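Feed Threads Topics Saved Log in

Threads > Making and mending > Wooden blocks

Soledad Casado
11 Sep 2026

Been sorting out the wooden blocks for the play table at Cistdale. Putting it all in one thread so I can find it again.

The set came from Boros in June as offcuts, all long and narrow. I cut them to one length, sanded the ends and took the corners off by hand. Sanding took longer than the sawing.

Colours so far are dark green, reddish-brown and a pale salmon pink. The pink was meant to be a proper red but I thinned it too much on the first coat and then decided I liked it. The green needed a second coat. The brown covered in one.

Paint is water-based, the sort sold for toys. I let each side dry overnight before turning the block over. If you turn them early they stick to the paper and you lose a strip of colour, and then you are sanding again.

Storage next. I tried a drawstring bag and the corners wore through it. I tried a shallow tray and the blocks went over the side every time somebody reached in. A deep square bin with sloping sides suits them better. They slide down to the middle and stay there.

Grey bin, light wooden table, blocks at the bottom:

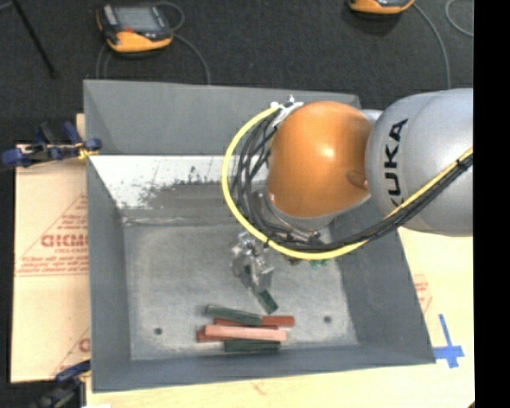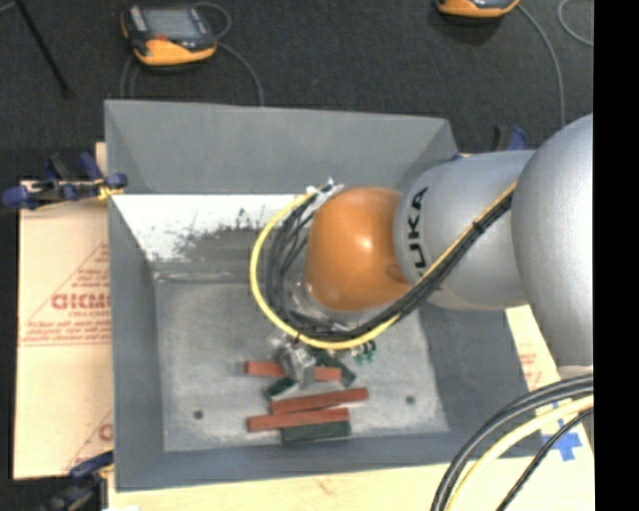

Kazimír Ondrejka asks whether sloping sides make the blocks harder to stack neatly, as his own set lives in a straight-sided crate and he can get two full layers in.

Soledad Casado
Yes, they do. You lose the space at the edges and nothing sits square against the wall. I don't stack mine, I tip them in, so it doesn't bother me. If you want layers, keep the crate.

Dust is the other thing. It gathers in any open bin and the blocks pick it up, and it shows most on the green. A dry brush first, then a barely damp cloth. Don't soak them. I left a few in a washing-up bowl once and the grain came up so rough they had to be done again from bare wood.

Cost, for those who asked. The offcuts were 5 pounds for the lot. Paint was more than that, and I have most of it left. Sandpaper I already had.

Length matters more than I expected. Short blocks get built upwards and fall over. Long ones get laid flat as roads, fences and roofs, and small children seem to stay with them for longer.

Next job is a yellow. Enikő Barta has half a tin she doesn't want, so I'll try that on a spare before I buy any. Yellow over bare wood usually looks muddy, so it will probably need white underneath.

Steltow have asked for a set as well, same lengths, no pink. I've told them after the yellow is done.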